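Chapter 2
Incoming Inspection and Component Storage

2.1 Scope

An assembly line can be no better than the parts fed to it. This chapter deals with the period between delivery of a component and its placement on the board, and covers sampling, moisture control and the handling of rejected lots. Soldering is left to Chapter 3.

2.2 Sampling a delivered lot

Few plants test every part. In the Winer plant, which is used as a case throughout this book, a reel order of 600 capacitors is sampled at 80 pieces. Each piece is measured for value and leakage, and the lead finish is checked under a microscope. A lot that fails is held under a numbered label until the supplier, in this case Zukley, has replied. Paper labels and route cards are withdrawn when the lot is closed — a card left in use will sooner or later be attached to the wrong reel.

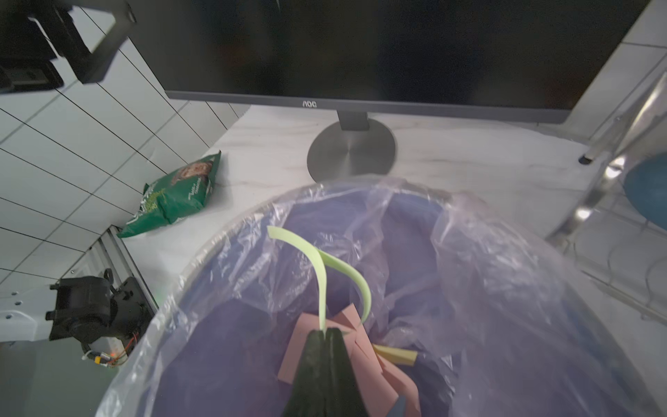
Fig. 2.1 Paper strips and a lined waste bin.

2.3 Storage

Plastic packages absorb water from the air. If the water turns to steam during reflow, the package may crack. Sensitive parts are therefore kept in sealed bags with a drying agent, and the time out of the bag is logged. At Winer the log is kept on a computer in the stores and is read at the start of each shift.

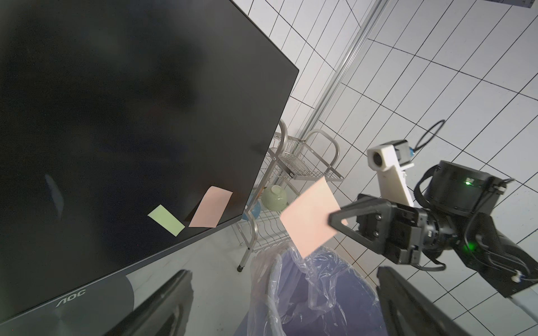 Hrvoje Tomić objects that a log of this kind records only when a bag was opened, and that the humidity of the room should be entered beside it. The point is taken up in Section 2.4, where the two methods are compared over a run of 74 lots.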